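カテゴリ:見学メモ/布・タオル/たたみ方

Rurnonの見学会、午後2時の回。駅から歩いて汗だく。受付で首から下げる札と薄い冊子(冊子は760円、買った)。靴カバーあり。先に動画、これが長い。

で、たたみの部屋。台に青い布が張ってある。Carboneという名前の敷き布だそう。滑りにくい、毛羽が目立つ、だから選んだとの説明。近くで見たくて前の方へ。
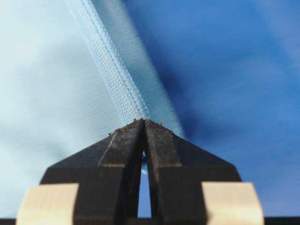

うちも作業台に青を敷いてます、白いタオルの糸くずがすぐ見えて助かるので、と後日もらったコメント。なるほど。洗い替えは要るらしい。

つづき。布の種類の話。地の細かいのと、輪がぎっしり並んだふわふわのと。へりの縫い目を先に見ろ、と何度も言われた。そこが曲がってると何回たたんでもずれる。家のタオル、たぶん全部曲がってる。

水色の布、ふちに二本の縫い目。糸は布より明るい青。きれい。こういうの欲しい。売店にあるか聞き忘れた。

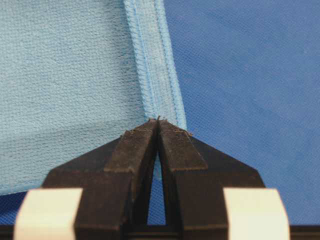
へりは二本縫いの方が長持ちする気がする、ただ乾くのは遅い、と同じ回の人が横でぼそっと。乾きの話は説明になかったのでメモメモ。質問の時間が短くて聞けず。部屋は思ったより静かで、メモを取る音が気なるくらい。

そのあとの休憩、廊下の自販機でお茶。70円、安い。冊子をめくるとGomalhamの倉庫の話が載ってて、一日に約800枚たたむとある。腕がつかれそう。

戻って台の見学。青緑のつるっとした面と青い面が隣どうし。境目に細いふち。つるつるの方は光が映って、むらに見える。さわってみたかったけど、時間なし。
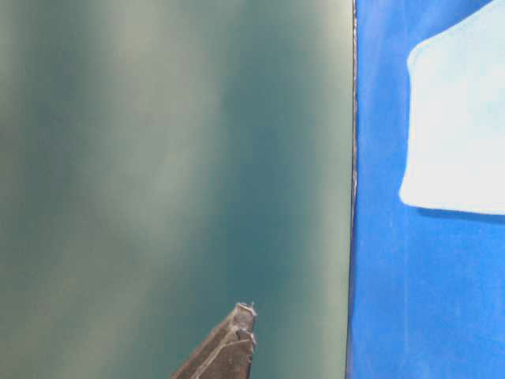
たたむなら絶対つるつるじゃない方、角がにげるから、とWosodarの見学記のコメント欄で読んだ。あちらは未見学。次の候補にしとく。

帰りは売店に寄れず。バスの時間ぎりぎりで走った。冊子の後ろにたたみ方の図が載ってるので、今夜やってみるつもり。へりから、へりから。見学の申し込みは電話のみ、午前中がつながりやすいです。駐車場はせまいのでちゅうい。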